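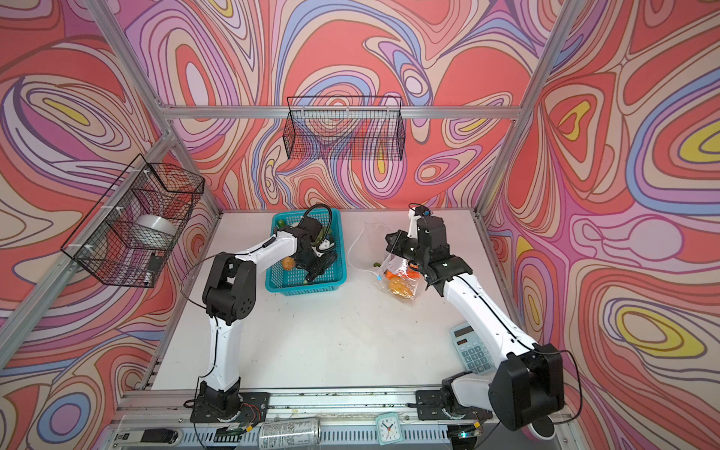 Can a robot put away the groceries yet?

Some robots can do small parts of the job, slowly, on a table set up for them. A robot that can walk into any kitchen and put away everything in the bags is still being worked on.

Reading time: 4 minutes

What counts as a chore

A chore sounds like one job. To a machine it is a long list of small jobs. Putting away a bag of fruit means finding the bag, opening it, choosing one piece, closing the fingers on it, lifting it, moving it to the basket and letting go. If the fifth step goes wrong, the steps after it go wrong too. The robot may carry nothing across the table and open its fingers over the basket anyway.

Arms and fingers

Many test robots have two arms fixed to a rail at the edge of a table. Each arm has joints, a bit like your shoulder, elbow and wrist. A motor turns each joint. At the end is a gripper. A parallel gripper has two fingers that slide toward each other and stay lined up as they close.

You have five fingers on each hand, and your skin feels when something starts to slip. Many grippers feel very little. The robot has to work out how hard to squeeze from its cameras and from how hard its motors are pushing. A carrot can take a firm squeeze. A ripe peach can't.

Why bags are hard

An orange keeps its shape when you pick it up. A plastic bag does not. It folds, sticks to itself and changes shape every time it is touched. A clear bag is harder still. Light goes through it and bounces off it, so a camera may see the fruit inside and miss the plastic in front.

A basket is easier. Its sides stay in one place and the top is open. The gripper can come straight down, but it must not bump the rim or press on the food already inside.

How a robot learns

In one common method, a person steers the arms through the chore many times while a computer records each movement. One set of practice runs for a fruit-sorting chore might hold 367 recordings. A program then looks for patterns and tries the chore by itself. It usually does best with objects like the ones it practiced on. A new bag, a different lamp or a basket turned sideways can cause mistakes.

What machines do now

Robot vacuums clean floors in many homes. Dishwashers and washing machines are automatic too, but a person still loads them. In warehouses, robot arms can move boxes all day, and boxes hold still.

Try it

Put 2 oranges in a plastic bag. Using only your thumb and one finger, move them to a bowl. Then try it wearing thick mittens. Write down each step where you had to stop and try again.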